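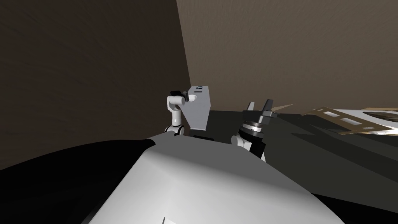 Most advice on painting a room white starts with the color card, and I think that is the wrong end of the job. The card is a flat square the size of a playing card, and your wall is neither flat nor small. White changes with the way a surface faces. Look at the big rounded white shape at the bottom center: bright on the upper face, going gray down the sloping sides, and all of it is still what anyone would call white. Your chimney breast and the slope under your stairs will do the same, and no amount of shopping for a "brighter" white will stop it.

So before you pay for anything, test.

What you need

Two sample pots, no more. Some lining paper or thin board. A two inch brush. Low tack tape. A desk lamp if the room is dim.

Step 1. Pick two whites, one warm and one cool. I used Stirberg and Flultis, mostly because the shop had them in small pots. Ignore the names on the lids. Ignore the leaflet too. The Hofstetter one promises a white that "adapts to your light," and I would like to meet the white that doesn't.

Step 2. Paint two full coats on board, not on the wall. Patches on the wall get judged against the old color around them, and next to old magnolia every white looks blue. Leave a bare border on the board if you want, then trim it off when the paint is dry.

Step 3. Tape one board to the wall facing the window and one to the wall the window is in. The second will look darker. People see this and go back for another pot. Don't. Swap the boards over and look again.

Step 4. Bend a third piece of painted paper into a curve and stand it on the floor. If you have an arch or a rounded corner, this tells you more than the flat boards will.

Step 5. Check in the morning, at dusk and with the lights on. If you are doing this in January, remember that the light is poor and low, and check again on the first clear day you get. Change the bulbs before you change the paint.

Is the expensive one worth it?

I have my doubts. I put Boridard, the priciest on the shelf, beside the cheap trade tub and could not tell them apart from the doorway. It may wear better. I have not owned it long enough to say, and neither have most of the people praising it online.

Buy all the paint for one room at the same time and mix the cans together in a bucket. Batches do vary, whatever the man at the counter says. Keep a jar back for touch-ups and write the room on the lid.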